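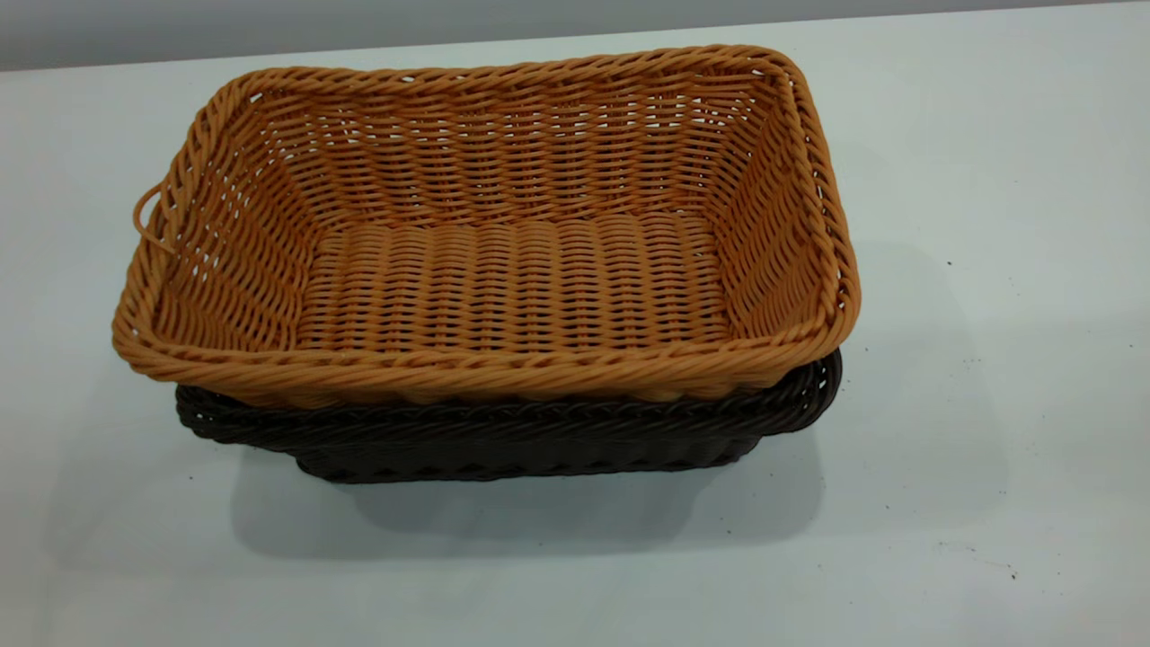
Slide 1: Do baskets tidy a house?

Signe Moen, speaker notes, evening talk series. 30 minutes including questions. Keep the baskets up while people find seats.

Start without hello. Ask who has bought a basket in order to get organized. Wait for hands. Then ask who can say what is in it right now, without guessing. Wait longer.

My position, said early so they can argue with it: a basket is a very good way to carry things and a fairly poor way to store them. I have been told the opposite by every home book I own. I'd like to see the proof.

Slide 2: The nesting argument

Point back to the tan one sitting in the dark brown one. Stores love this. Two baskets take up the room of one, and it looks clever on the shelf. But they only nest when they're empty. Once you fill them you need space for both, and people plan the closet from how the baskets looked in the store.

(Tell the Drurnel closet story here if the room is friendly. Skip it if we started late.)

Slide 3: Slanted sides

Look at how the tan basket widens toward the rim. Fine on a table. On a shelf you pay for the width at the top and get the width at the bottom. Measure both before you buy. The tag, when it gives a width at all, tends not to say which one it means.

Someone will say square bins are ugly. Agree with them. Move on.

Slide 4: Gaps in the weave

The claim is that open weave "lets things breathe." Towels, maybe. I don't know what a phone charger needs to breathe for. What I do know is that small stuff works its way into gaps: hair pins, crayons, the backs of earrings. The floor of this one is woven much tighter than the walls, so I'd trust it with more than some I've owned. I still wouldn't put beads in it.

Dust also goes through. Show of hands on who has ever washed a basket.

Slide 5: My own test

I kept a list through June. 12 baskets in the house, the name of each one's job on a card, no cheating. At the end of the month 2 still held only what the card said. One was bread. The other was firewood, and we hadn't lit a fire.

Say plainly that this is one house and proves very little. It's still more than the Rimora booklet offers, and that one has a chart.

Slide 6: Handles

The tan basket has a small loop on the left, thin next to that thick braided rim. I would lift by the rim or from underneath until I knew better. I haven't load-tested anything and won't pretend to. If Zasik or Harb want to send me figures, I'll read them.

Slide 7: What I'd do instead

Empty the basket you have before buying its twin. Give it one job and see if the job lasts 17 days. If it fills with mail and batteries, the trouble is the mail and batteries.

Lids: I go back and forth — a lid hides the mess and also lets you forget it. Ask the room.

Questions. Expect the one about labels. I'm not against labels, I just notice that my family can't read them.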